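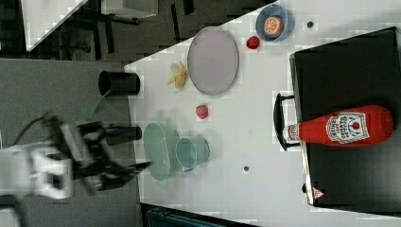

Why does every robotics club have to end in a competition? Serious question. We've had 11 students on Thursday evenings since the Laltitz league dropped us, and I'm not sorry. No league, no points, no matching polo shirts. Just a table, toy food and one arm.

The task they picked is called Swai. Kitchen stuff, ketchup, done. Sounds like nothing. Try coding it.

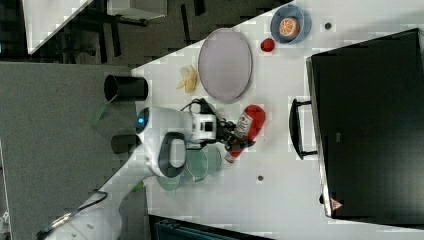 Swai, bottle in the gripper, cap down.

Parents ask me when the "real" project starts. This is it. Rehema Mushi spent 2 sessions on how the wrist should turn – not on speed, not on a trophy. In the league she'd of been told to copy last year's code and get on with it. I know, I used to be the one saying it.

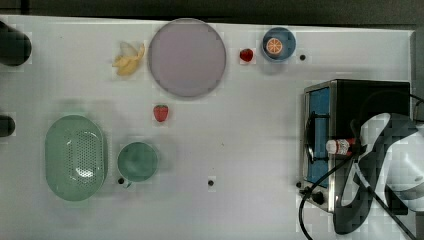
The table from overhead, with the gripper over by the oven.

And yes, competitions pay for things. Erasto Okoth keeps reminding me, and he's right, the Jiltness cup bought our first laptops. But look at who stays. Our last league year had 8 students on the team sheet and most of them watched two confident kids drive. Watching isn't learning. Now everybody gets a go, everybody breaks something, everybody has to write down what they changed. Slow, yes. Noisy. Definately worth it.

If a school near you is about to sign up for another season, ask the quiet ones first. 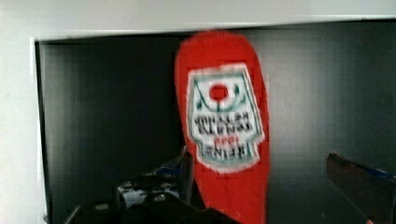 What I'd spend the entry fee on

Spare gripper fingers. More toy food. Another hour of room hire, so we stop packing up halfway through a run.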